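How long can an opened bottle of sweet tea stay out of the fridge?
Posted by Cliltelent

Hello all. At my work we put drinks on a table in the morning, and people open them and forget them. I grew up with the rule that tea with sugar is bad by evening. My colleague says it is fine for 3 days. Who is right?
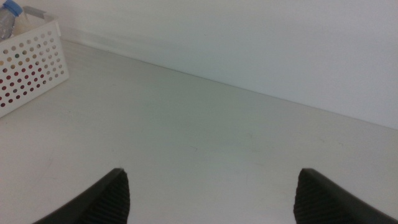
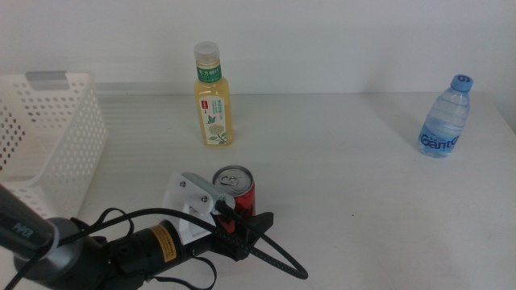
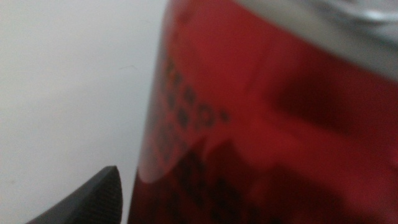 Drinks table at work. The tea is the yellow one in the second picture.

I do not want to throw away good tea, but I also do not want to be sick.

Posley
If somebody drank from the bottle directly, finish it the same day. If it was only poured into cups, close it well and keep it in the fridge. Then I would follow what the label says about opened bottles.

Yurchenko
smell it

Skiltus
I agree with Posley. Please write the date on the cap with a marker. We do this in our office since October.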